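# Why Does a Mug Have a Handle?

Fill a mug with hot cocoa and put your palm against the side. After a moment your hand feels warm, and soon it may feel too warm. Heat from the cocoa moves through the wall of the mug and into your skin. Scientists call this conduction.

Most mugs are made of ceramic, a kind of baked clay. The clay is shaped while it is soft. Then it goes into a very hot oven called a kiln. At the Chu pottery in Plerness, Uyên Huỳnh makes mugs by hand. She leaves each one to dry, bakes it, coats it with glaze and bakes it again, so every mug is fired 2 times. 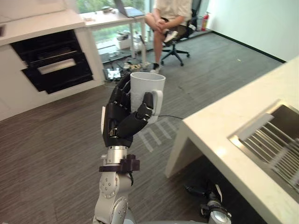 A handle is a loop, or part of a loop, that sticks out from the wall of the mug. Only its ends touch the wall, so heat has a long way to travel before it reaches the middle. Air can also move past both sides and cool it. When the drink is cold, you can hold a mug any way you like. The white mug in the picture is gripped around its side, with the handle pointing off to the right. With hot cocoa inside, the handle is the safer place for your fingers.

## Try it

Ask an adult to help you.

1. Pour warm tap water into a mug.
2. Wait 3 minutes.
3. Touch the side, then touch the middle of the handle.

Which one feels warmer? Pour the water into the sink when you are done. You can try it again with a metal cup or a paper cup and write down what you notice.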